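Tivby bench arm pair - can it do your chores yet?

Short answer, some of them. Slowly. 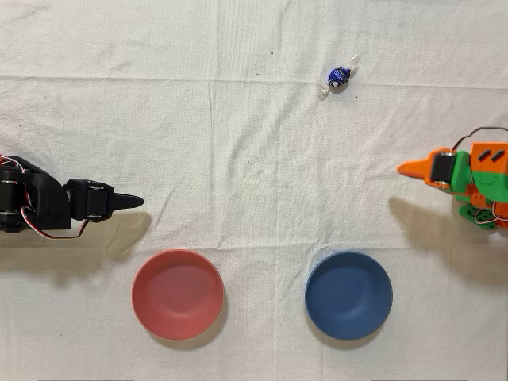 Sold as a pair, 3,390 for the set, wiring done and tested before it leaves us. Clamps to a kitchen table or a shop bench. Small sorting jobs mostly - sweets, buttons, odd screws into bowls. Soft or shiny wrappers are still hit and miss, the twisted ends fold under the fingers and it has another go. And another.

What it won't do: washing up, laundry, anything heavy. Please don't ring Harriet about ironing.

Shop floor? Hazem Ait Brahim had a pair on the packing bench at Calloway for 8 days in June. Fine on light parts, kept up with nobody. He's kept them for the evening sort, when theres no rush.

In the box
Two arms, assembled
4 bench clamps
Power supplies and leads
Spare finger tips
Printed setup sheet (read it first)

Delivery 3 weeks, made to order. Collection from Bramham by arrangment, ask for Clyde Benavides. Returns accepted if the clamps are in the box - we do check.

Colours vary with what's on the printer. No choice at this price, sorry.

Page updated 2019-07-23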